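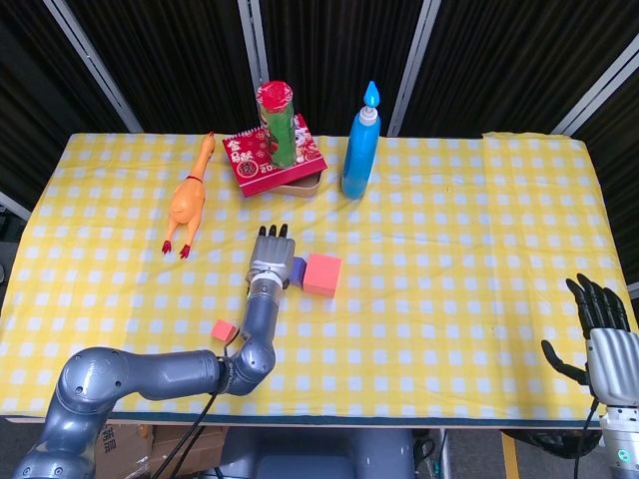

The retargeting offset on the left hand is still there after the firmware change, and I think I now know where it comes from. The operator's wrist pose is mapped correctly. The error enters when the glove's fingertip positions are scaled to the robot hand, and it grows as the fingers extend. On the checkered cloth it is easy to judge by eye: the squares give a rough ruler between the hand and the purple-blue block, and the offset can be read against them without opening the depth data. With the back of the hand up and the fingers pointing toward the red calendar, the operator has to aim with the knuckles, and every operator seems to settle on a different correction.

On Tue-night's build (the one tagged jin-left-scale) I replayed 78 of the stored demonstrations with the arm disconnected and compared commanded fingertip position with the glove's own estimate. The thumb is fine. The other fingers overshoot in the direction of extension, and the overshoot goes to zero when the hand is closed. That rules out a fixed mounting error.

Na-rae Ham wrote:

> Before we throw out any data, can somebody say whether the offset
> matters for training? The policy sees joint positions and head
> camera images. It never sees the glove. If the operator compensated
> by eye and the grasp was good, the recorded joint positions are
> still a valid demonstration.
>
> I would also like to know if the right hand is affected. Chae-won
> looked at the May recordings and found nothing, but those were all
> single-arm tasks with the left.

On the first point, partly agreed. The joint positions are what the robot did, so the final grasp is valid whatever the glove reported. The approach is the problem. Operators who know about the overshoot stop short, close slightly, and then move in again. Operators who don't know about it touch the object and back off. Both habits are in the set, and the policy has no way to tell them apart from the images. Of 236 demonstrations in the two-block task, I marked every one with a reversal in wrist velocity during the last part of the approach. The list is in the Saken share under approach_reversals.txt, one episode number per line. I did not delete anything.

My proposal for these:

Keep the episode if the reversal happens before any contact. Trim it to start after the reversal if the hand is still clear of the objects at that point. Drop it if an object was moved and then grasped from the new position, unless the episode was recorded as a recovery demonstration. Yi-an Wi has a script that already does the trimming for the drawer task and it should need only the new threshold.

On the right hand: the scale table is shared between the two sides and mirrored at load time, so I would expect the same error. I have not measured it. The replay tool only accepts left-side logs at the moment. Borislav Kos said he would look at that, but he is also doing the cable guides, so please don't wait for it.

The fix itself is small. The Mivico glove driver reports finger length from its calibration pose, and our code multiplies by the length ratio a second time. Removing the second multiplication brings the replayed fingertips back to within 4 mm at full extension. The patch is on the Jenodach branch. It changes the feel of the controls, so anyone who has learned to correct for the old behavior should do a few unrecorded runs first. In my own case I undershot for most of a session.

Three things I would like from the list:

1. Saron, please confirm that the delay setting was 150 ms for all of the two-block sessions. If it was changed partway through, my velocity threshold is wrong for some of them.

2. Someone with a small hand should repeat the calibration with the patch applied. Everything I have was done with the large glove.

3. Objections to the trimming rule before I run it. It writes to a new directory, but the training config will point there afterward.

I would also prefer that new sessions record the driver version in the episode header. At present it is only in the console log, and the console log is overwritten when the operator station restarts.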